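# The Long Simmer at Drustomier

Gion Wyss starts the beans at 4 in the morning. He used to start them at five, but the new burners run lower than the old ones and he needed the extra hour. By the time the first customers come in for lunch, the beans have been on the stove long enough that the broth has gone thick and brown, and the onions he put in at the beginning have disappeared into it.

Drustomier has 15 seats and a takeout window. It sells soup, bread, and one kind of cake. The menu is written on a sheet of paper taped next to the register, and it changes when Wyss runs out of something. On the day I visited in March there were three soups: white bean with sage, barley with smoked ham, and a carrot soup he said he was tired of making but couldn't drop, since a woman who works across the street eats it most days.

Wyss grew up in a house where soup was what you ate at night, after the real meal had been served at noon. His mother made it from whatever was left. He doesn't talk about this with much sentiment. "It was fine," he said. "Some nights it was bad. She boiled cabbage until it was gray."

He learned to cook soup properly from Hernán Cabrera, who ran the kitchen at Winside, a hotel dining room where Wyss worked through most of his twenties. Cabrera had charge of the stocks and wouldn't let anyone else skim them for the first year. After that he let Wyss do it, and stood behind him.

## Starting with water

Most of the soups at Drustomier are made with water. Wyss keeps a chicken stock for the barley soup and for a noodle soup he makes in winter, but the bean soups, the lentil soup, and the carrot soup all start with water from the tap.

Cabrera taught him this, which surprised me, given how much time the two of them spent on stock. When I reached Cabrera by phone he said the point was simple. A bean makes its own broth if you leave it alone. Put it in chicken stock and you get chicken stock with beans in it.

He does insist on a few things. The beans are soaked overnight in salted water. He drains that water and starts with fresh. He puts in half an onion, a bay leaf, a few garlic cloves with the skin on, and a good pour of olive oil, more than you would think. Then the pot comes up slowly and stays at a point where a bubble breaks the surface every second or two.

"People turn it up," Cabrera said. "They get hungry and turn it up. Then the skins split and the middle is still hard."

Wyss follows the same method, with one change. He adds a piece of Parmesan rind in the last hour. Cabrera knows about the rind and doesn't approve of it.

## The Fankhauser beans

The white beans come from the Fankhauser farm, a forty-minute drive north of the shop. They are a medium-size bean, flatter than a navy bean, with a thin skin. The family has been growing them for three generations and saves its own seed. For a long time the crop was small and went to relatives and a few neighbors. Last year they harvested 3,000 pounds, and Wyss took a third of it.

He buys them in the fall, all at once, and stores them in the back room in lidded bins. He says fresh dried beans, meaning beans dried within the past year, cook in half the time of the ones that have been sitting in a store. I have cooked both in my own kitchen and the difference is real. The supermarket beans I bought took most of an afternoon and a few never softened at all. The Fankhauser beans were done in an hour and twenty minutes on my stove.

That raises the question of why Wyss needs to start his before dawn. Part of the answer is the size of the pot. Part of it is that he likes to cook the beans, turn off the heat, and let them sit in their liquid for a couple of hours before he does anything else. They take on salt while they rest. Then he brings them back up, crushes a few ladlefuls against the side of the pot, and adds the sage.

The sage is fried first. He heats olive oil in a small pan, puts in the leaves, and takes them out when they stop sizzling. The oil goes into the soup and the leaves go on top of each bowl.

## Bread, and what to do with it

The bread at Drustomier is a plain loaf with some rye in it, baked in the same oven as the cake. Wyss makes it because he couldn't find anyone nearby to bake the kind he wanted at a price that made sense. It's dense and slightly sour, and it holds up in soup.

Leftover bread goes back into the kitchen. The heels are cut up, dried on a sheet pan, and used to thicken the tomato soup he makes in summer. He has also been working on a bread dumpling for the chicken stock. The versions I tried were good but heavy. He has been cutting back on the egg and thinks that's where the trouble is.

Customers ask him for the bread recipe more than they ask about the soup. He gives it to them, written on the back of a receipt, but warns that it's a two-day bread and that the first loaf will probably be flat. A few people have brought their loaves back to show him.

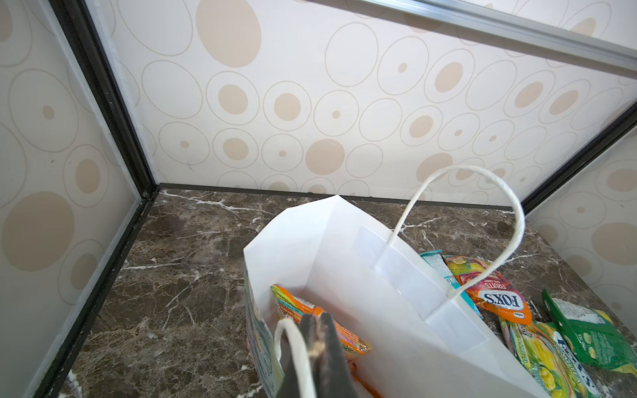 Takeout is more than half of the business now. The soup goes out in pint and quart containers, and Wyss would like it to be treated with some care when it gets home. Bean soup should be reheated slowly with a splash of water, because it sets up in the refrigerator. Barley soup needs even more water, since the barley goes on drinking it overnight. The carrot soup can be microwaved and he doesn't mind.

He doesn't freeze the barley at all. The beans freeze well, and he told me he keeps a few quarts at home for nights when he doesn't want to look at a stove.

## A second shop

For the past year Wyss has been talking about opening another place in Sturden, the next town over, in a former shoe repair shop with a good front window. The rent is $3,000 a month. He has gone back and forth on it. A second kitchen would mean a second pot of beans, and somebody else getting up to watch it.

Cabrera, who is retired from Winside and says he is bored, has offered to do the mornings. Wyss hasn't given him an answer. They worked together for nine years, and Wyss says he still straightens up when Cabrera walks in. There is also the matter of the Parmesan rind, which would have to be settled one way or the other.

In the meantime the shop opens at eleven and closes when the soup is gone, usually by three. The cake, if you get there in time, is made with hazelnuts and isn't very sweet.

## White bean soup with sage

Serves six. Adapted for a home kitchen from the soup at Drustomier.

- 1 pound dried white beans, the freshest you can find
- Salt
- 1/2 large onion, peeled
- 4 garlic cloves, unpeeled
- 1 bay leaf
- 1/3 cup olive oil, plus 1/4 cup for the sage
- 1 piece Parmesan rind (optional)
- 20 sage leaves
- Black pepper

Soak the beans overnight in plenty of cold water with a tablespoon of salt.

Drain them and put them in a heavy pot with fresh water to cover by two inches. Add the onion, garlic, bay leaf, and 1/3 cup olive oil. Bring up slowly over medium-low heat, then lower the heat until the water barely moves. Skim off the foam.

Cook uncovered until the beans are tender all the way through, one to two hours depending on their age. Add a teaspoon of salt halfway through, and the rind if you're using it. Top up with hot water if the beans start to show above the surface.

Turn off the heat and let the pot stand for at least an hour. Take out the bay leaf, the rind, and the garlic. Squeeze the garlic from its skins back into the pot. Crush a few ladlefuls of beans against the side and stir them in.

Heat the remaining oil in a small pan and fry the sage until it stops sizzling. Lift out the leaves and pour the oil into the soup. Reheat gently, taste for salt, and serve with the sage leaves and plenty of pepper.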